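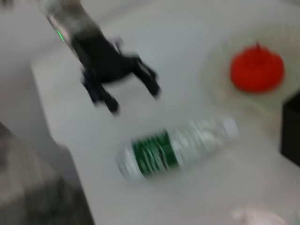 Zitley

Ticket 137 – Chauffe-eau Grimier, eau tiède le matin
Ouvert le 10 avril 2023. Statut : en attente de pièce.

Ballon de 160 litres, posé en octobre. Code 5 affiché au réveil, disparaît après coupure au disjoncteur.
Résistance mesurée : valeur normale. Contacteur heures creuses : bobine OK, un contact noirci.
Forcé en marche manuelle, chauffe complète en 5 heures environ.
Contacteur commandé chez Ashour, délai 2 jours. Laisser en manuel d'ici là.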